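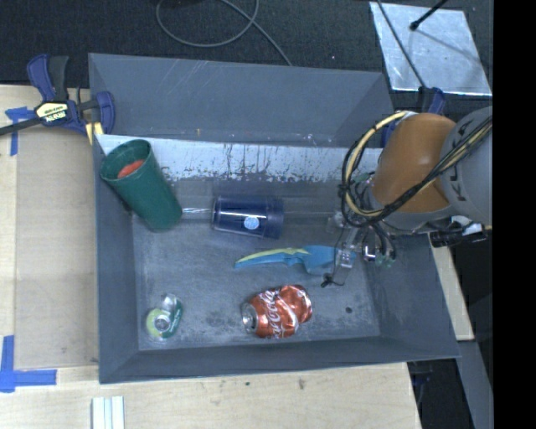 Arm stopped dead mid-pick and the cable loop is getting chewed. Ideas?

Forum: Bin Picking and Small Cells
Started May 2025

jucelia_t
Hi all, Jucélia Teixeira here, long-time reader and I hardly ever post. We have a KUKA over a grey bin at the Cordeiro shop, doing mixed junk picking (cups, a tumbler, crushed cans, a plastic tool, whatever is lying around really). It was going along nicely until the second run of the morning, when it went down near the tool and just quit with a motion fault. Brakes on, no more picking, me standing there with my coffee.

I cleared it, jogged it up, tried again, and it did the same thing at nearly the same spot. Now I've found a shiny worn patch on one of the black cables in the bundle, on the stretch that crosses the orange part of the arm. The jacket isn't through yet but I don't love the colour of it. My guess is the bundle gets pulled tight when the wrist turns and the controller thinks it has hit something.

Has anybody had this? I'd like to get going again tomorrow if I can.

ben_cabello
Yep, had the same thing at Plosbridge. Your loop is way too big and it's hanging out to the left side, so whenever the wrist rolls it's going to swing and grab. Shorten it, put a proper strap on the forearm and you're laughing. Ours took 2 straps and a bit of hose sleeve.

Also, there's a thin black wire dangling beside your gripper with a knot in the end. What's that about? That'll catch on a can before anything else does.

jucelia_t
Ha, the knot. It was there when I took over the cell and I never asked! I'll trace it back before I touch it, in case it goes to something.

reinaldo_x
I'd go easy on shortening the loop, Ben. That's how I wrecked a dress pack at Bosance. We tidied everything up so it looked lovely in the home position, and then wrist rotation near the end of its range had no slack left and it pulled a connector half out. A big loop looks awful but at least it gives. What you want is the right length at the worst pose, so put it in T1, take it slowly through the most twisted pick you have, and watch the bundle the whole way.

Jucélia, which fault is it exactly? A collision detection stop and a following error are pretty different animals, and I wouldn't blame the cables until I'd read the log.

ben_cabello
Fair enough on the worst pose, but I still say that loop is too wide. Slack is one thing, a lasso is another. Look how far out it comes past the arm! If a tall cup is standing against the wall it'll hook it.

heloisa.peixoto
Can I be the boring one? You said you cleared the fault and tried again with the same program. Please don't do that again until you know what stopped it. If the arm is pushing something into the floor of the bin, the second go pushes harder, and you had no idea at that point whether it was the cable or the tool. Drive it up by hand, take the parts out, look at the fingers, then decide.

And a cable with a worn jacket gets swapped, or at the very least the cell stays off till someone qualified has had a look. If that's carrying a safety signal you do not want to find out by wiggling it.

jucelia_t
OK, told off and deserved, Heloísa. I was in a rush. Cell is locked out as of this afternoon.

Reinaldo, I went back through the log. It's collision detection, 3 of them in the one day, all on the approach to that light blue tool with the yellow-green stripe. The first one I never noticed because my coworker reset it and went to lunch, grr.

reinaldo_x
Now we're getting somewhere. Same object every time makes me think grasp height. Plastic with a taper, so the depth reading is probably junk along the thin end and the planner goes too low. The cable wear could be real and have nothing to do with your stops. I'd treat them as two problems.

melqui_beltran
Agree with Reinaldo. Shiny stuff does it to us too, crushed cans especially, and clear plastic is hopeless. We raised the minimum approach height a hair above the measured floor and most of our stops went away. You do miss the odd thin part, but I'd sooner miss than crunch.

Check that your bin hasn't moved, too. Are those bar clamps on the far rim the only thing holding it? Ours crept a little every time the gripper leaned on a wall, and we recalibrated the camera for a week before someone measured the bin.

ben_cabello
Clamps are fine if you do them up properly, we ran that way all through April.

melqui_beltran
Fine until they aren't, Ben. Put a pencil line on the table and check it every morning.

jucelia_t
Pencil line is going on first thing. The replacement cable is ordered through Lisena, and I'll do the slow T1 run with the new one on before I decide whose side I'm on about the loop. Will post the approach height numbers once I've got them.

heloisa.peixoto
Good plan. And have a word with the coworker about resets, please. Ours have to be written in the book before anyone's allowed to press the button.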